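Workshop robots take on tool tidying in Prultside

PRULTSIDE, February 2026 – Putting the tools away is one of the last jobs of the day in most repair shops, and it is still done by hand. Delel, a small automation firm, is testing whether a two-armed machine can do it. 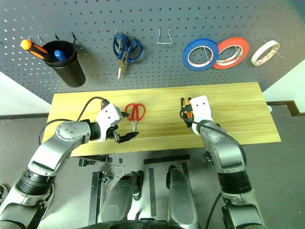
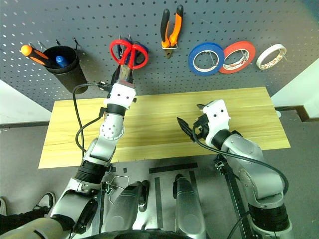
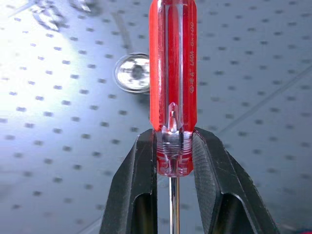

Scissors, pliers, screwdrivers and rolls of tape on a pegboard.

The trial calls for 300 attempts at returning hand tools to their places. Delel logged 200 of them in January and plans to finish the rest by spring. An attempt is scored as a pass only if the tool stays on its hook after the gripper lets go.

Lerato Mofokeng, who runs the trial, said thin wire hooks are harder for the machine than drawers or bins. Scissors have to go on by a handle loop, and a small error in angle is enough to miss.

"A person does this without looking," Mofokeng said. "We are nowhere near that speed, and I would not sell it to a shop today."

Notness, a bike repair chain, has asked to see the results. Its main workshop keeps nearly 80 tools on one wall, and staff there spend the end of each shift sorting them.

Household chores are further off, Mofokeng said. A shop wall stays the same from day to day – a kitchen drawer does not. Delel has no plans for a home version.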